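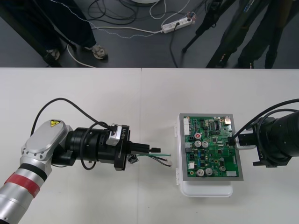

A green printed circuit board. 

Jarness parking meters to stay free until June, city admits

April 29, 2024

Parking in downtown Jarness will go on being free for at least another month, the city said in a notice posted to its website under the heading "Service Disruption."

The disruption has been well received. Cars now fill Pluvach Street from end to end by breakfast, and a few of them have not moved in long enough to collect pollen.

The trouble is a circuit board. Each of the city's 1043 meters has one, and a fault in the clock circuit leaves the meter convinced that every coin it is fed ran out yesterday. The first meters failed in February on the blocks near the courthouse. By the end of March the city had stopped writing tickets downtown, having already written 1606 of them to drivers who had paid.

Those tickets are being canceled. Drivers who have already sent in the money will get a refund by check, provided they fill out a form and attach the receipt. The meters do not print receipts. The parking office says it is aware of this and is working on a second form.

Replacement boards were supposed to be the easy part. Zovivico, which sold the meters to the city, stopped making the board two years ago and recommends that customers move to its newer model, which takes cards and phones and costs a good deal more. The company did offer to sell Jarness 18 boards left in its warehouse. The city bought them for $3074, put them in the meters outside City Hall, and found that four had the same fault.

"We did ask for a discount on those four," said Krishnamoorthy Chettiar, the city's parking manager. "They gave us a coupon for the new meters."

Chettiar's office has since turned to Iyer Electronics, a repair shop on the north side best known for bringing jukeboxes and church organs back to life. The shop took in a box of dead boards three weeks ago and says the fault comes down to one small part that can be swapped by hand. Repaired boards have been running in a test meter in the shop's front window, where passersby have been putting quarters into it. The shop has a jar of them for the city to pick up.

If the city council approves the repair contract at its next meeting, the first working meters would go back on Pluvach Street in June, with the courthouse blocks to follow. The price has not been made public. Chettiar would say only that it was less than new meters and more than the quarters in the jar.

Merchants are split on the matter. The shoe store and the bakery have asked the city to hurry, complaining that their customers can't find a space. The bar across the street has asked whether there is any real need to rush.

Until the meters return, the two-hour limit still applies downtown, though it is being enforced by chalk mark and only when it isn't raining. Coins put into a broken meter can't be returned. Paper signs saying so went up last week, taped over the coin slots, and drivers have been peeling them off to pay.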